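March 29, 2026

Back on the Ruawai rising main today, the old cement-lined section between the pump shed and the header tank. Quick recap for whoever picks this up after me: the operators reckon they're losing more head than the drawings allow, and before anybody orders a bigger impeller I want to know if it's the pipe or the pump.

Started by redoing the gauges, which I should've done first time round. The downstream one was reading high at zero flow (bugger), so I've crossed out everything on the previous two pages. Please don't use those numbers! Swapped it for the spare Tosura gauge, bled the tapping until it stopped spitting, and let it settle over a cuppa.

Test length between tappings is 724 m, taken off the as-built and then checked with the wheel along the fence line. Close enough that I'm happy to leave it. Did 8 runs, stepping the throttle valve open a bit each time and then closing it back down on the way home to see if the points sat on top of each other. They mostly do. Run 5 is a dud, because I knocked the logger lead out with my boot.

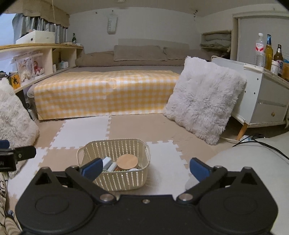 Working the good runs back through Hazen-Williams I get a C of 81, and that's pretty grim for a lined pipe. I'd pencilled in something well over a hundred. Did the sums by hand and then again in the Hera sheet, same answer. Watch out in Hera though, the diameter cell wants millimetres and the length cell wants metres, and it'll cheerfully give you rubbish if you mix them up.

My guess is slime and a bit of grit along the invert, plus maybe a half-shut gate valve somewhere past the second bend. The valve on the plan is tagged 2524 but I couldn't find the lid, the grass is up to my knees there. Needs a whipper snipper and someone with more patience than me.

If it is slime we could try a foam pig before spending any real money. Cesitz had a soft one in our size back in September, will ring and ask if it's still on the shelf. Need to check the launch point too, I've a feeling the tee at the shed is too tight to get one in.

Spare gauge is still on the downstream tapping. Leave it there, and take the blue hose off before you start the pump.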